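Print | E-mail

Jobs: Civmont vacancies down again as Gureriro cuts shifts

12 Nov 2025

The number of jobs on offer in Civmont has dropped for the second quarter running, the town's employment office said this morning. 172 posts listed at the end of last month. It was a good deal higher in June, when the summer hiring was on.

Worst hit are warehouse and delivery work. Guerreiro, the biggest private employer on the east side, has stopped taking on agency staff until the new year and is cutting the late shift at its packing hall from five nights a week to three. No redundancies, the firm says. But hours will go, and for people on the hourly rate that comes to much the same at the end of the month.

Staff were told by letter. Some 36 workers are affected directly, mostly part-timers. The union wants a meeting and had not been given a date when we went to press.

Better news at Guker, the furniture maker out on the Jurko road. It is looking for 15 people, among them joiners, two upholsterers and a van driver, and says it can't find them. Posts have been open since the summer. The company puts it down to a lack of trained hands locally and wants the college to bring back its evening course in bench joinery, dropped three years ago. The college says it will look at demand.

That mismatch runs right through the figures. Plenty of people signed on with shop and warehouse experience, few with a trade. The employment office says the average wait for a first interview is now 26 days, up on last year, and longer for the over-fifties. Younger jobseekers are finding work faster but much of it is short contracts, four weeks or six, then back on the books.

Pay is not helping. Most of the posts listed are at or near the minimum, and several care jobs have been readvertised more than once without a taker. Care homes say they are losing staff to supermarkets, where the money is slightly better and there are no nights.

The council is to discuss a small grant for firms that take on trainees. Figures not settled. An earlier version of the scheme paid half of wages for the first three months but ran out of money before the year was up, and some employers complained they were still waiting for there share long after. Opposition councillors want the cash paid monthly this time.

Bus times are another sore point. Last service back from the Jurko road leaves before the Guker day shift finishes, so anyone without a car is stuck. The operator says it is reviewing the winter timetable.

Next set of figures due in the new year.

Contact us | Copyright, all rights reserved | Back to top 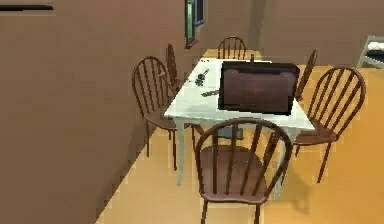 Dining table and six chairs, computer-generated.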